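### 4.2 Shared objects and the problem of the mug

The offices in our sample had all been told, at one time or another, that they were communities. Kocsis said so on a banner in the lift. We were more interested in what happened to the mugs.

Earlier work on office kitchens tends to treat the mug as a small private good that drifts, by neglect, into common ownership. Our diaries suggest the drift is rarely neglect. At Gesasetti, a firm of surveyors with 13 staff on one floor, respondents could say with confidence which mugs were "anyone's", which were "sort of anyone's", and which would lead to an email. None of this was written down. New starters learned it by getting it wrong, usually within 2 weeks, and the correction was nearly always delivered as a joke by someone who did not appear to be joking.

We coded each diary entry for the type of claim being made on a mug. Claims by purchase ("I brought it in") were common but weak, and tended to lapse if the owner took a long holiday. Claims by use ("I always have that one") were stronger than we had expected, and a few outlasted the claimant's move to another building. Claims by name, where a mug had the owner's name printed on it, were respected at Gesasetti and openly ignored at Jerkard, where one respondent had been drinking from a departed colleague's retirement present since August and saw no difficulty in it.

Storage turned out to matter more than ownership. Where mugs lived in a closed cupboard, the diaries record a steady level of grievance, most of it about stacking. Where they stood on an open shelf, people complained less about theft and more about dust. The third arrangement was the mug tree, found at Gralivo only, and it deserves a word of its own.

A mug tree sets a limit. The type in Figure 6 has eight arms, and an office with more drinkers than arms has, whether it likes it or not, a policy. Staff at Gralivo spoke of "having an arm" in much the tone that others use of a parking space. Mugs without an arm went on the draining board, and their owners were thought of, kindly, as being between things. When someone left, the free arm was not offered to anybody. It was simply occupied by the next morning, and our questions on how this came about were met with real vagueness.

**Figure 6.** A white mug tree of the eight-armed type, on a wooden table.

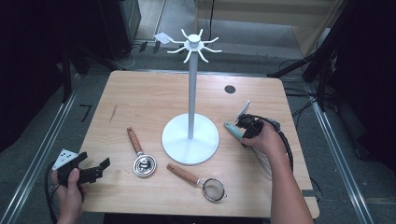
### 4.3 Washing up as correspondence

Notices above the sink were present at every site and had, as far as the diaries show, no effect on the washing up. They did have readers. At Jerkard a single laminated request gathered 6 handwritten replies, two of them in verse, before it was taken down and put back up in a smaller typeface.

We therefore treat notices as letters - addressed to a known person, in front of everyone else, by an author who hopes to be recognised and would deny it if asked. Respondents identified the intended reader far more readily than they recalled the instruction. Several believed that the intended reader was themselves, and went on leaving the spoon in the sink.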